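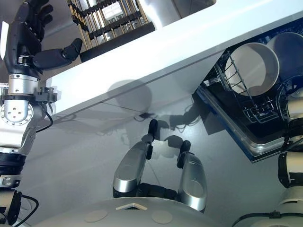

Leite Hall Concerts

The Leite Hall Concerts are a series of free acoustic performances held in the former grange hall at Leite, a farming settlement on the Dillau River. The series runs on Sunday afternoons in July and is organized by the Leite Music Society.

History

The hall was built in 928 square feet of floor space as a meeting room for local growers and was used for dances until the road to Dillau was paved. It stood locked for several years. In 2000 the fiddler Norbert Balogh rented it for a single afternoon of songs with two neighbours, and 25 people came. He booked it again the following summer, and the society was formed to pay for heating and insurance.

Performers in the early years came mostly from the valley. Later programs added touring singers, who usually play Leite on the way to the larger Fikau Folk Festival. The duo Plollix recorded its second album, Side Door, in the hall over two nights. A live recording of the duo's concert there was released on 19 April 2019.

Format

Each concert has two sets with a break for tea. No amplification is used except for a small speaker for keyboards. The hall seats 70, and when it is full the side doors are opened so that people can listen from the grass. Admission is free, with a donation jar at the door. Performers keep the donations and are put up overnight by society members.

See also

Fikau Folk Festival
Music of the Dillau Valley
Plollix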